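Kit corner: the Welmont burger cell, first look

Quick one this month, deadline was at noon and I'm typing this standing up. The Welmont kit is the one a bunch of you asked about in April. One arm, parallel gripper, wrist camera, set of clear trays, software license for a year. Aimed at small kitchens and food labs. List price we were quoted for the tray set alone: 373 dollars. Arm is extra. More on that below.

Setup was fine. Clamp, level, calibrate, lunch. Calibration took 74 minutes the first time, a lot less once we'd read the manual properly. The manual is good, by the way. Printed!

Lettuce is where we spent most of our time. Soft, light, sticks to everything. Force setting matters more than speed here, start low and creep up.

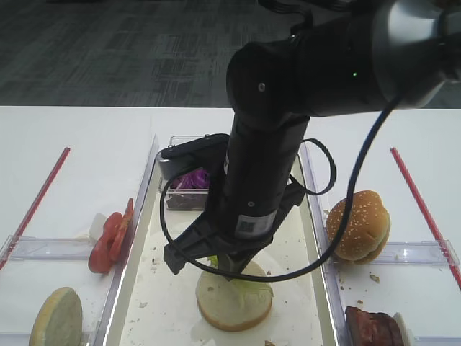

One reader on the Tindon list wrote in that shredded lettuce was a dealbreaker for them, and that they went back to whole leaves after a week of fiddling with grip force. Fair. Whole leaves are easier to pick but they fold. We'd stick with shredded and put up with some crumbs and bits on the tray. Cleanup is a wipe down, the trays lift out.

Buns, no complaints. Tomato slices are OK if you stand them up against a wall, lying flat the fingers have a hard time geting under. Cabbage same story as lettuce.

Wrist camera view is what you'll be staring at when you teach positions, so get used to the fingers filling the bottom of it. Reds show up really well on a white table. Pale stuff on white, not so much. Cheaper table mat in gray might help, havent tried.

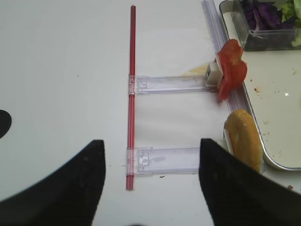 Farooqui's reply to our draft was that the camera is fine and the default exposure is the real problem, so turn it down a notch before blaming the table. Will try it Sunday and report back.

Price again. The Trollero bundle (arm, gripper, camera) is on lease at 600 a month, or 300 if you take it for the full year. Trays not included, see above. Support is email only, replies came same day for us.

Would we keep it? For demos and recipe testing, yes. For a lunch rush, no, too slow still. Loan unit goes back end of the month so send questions soon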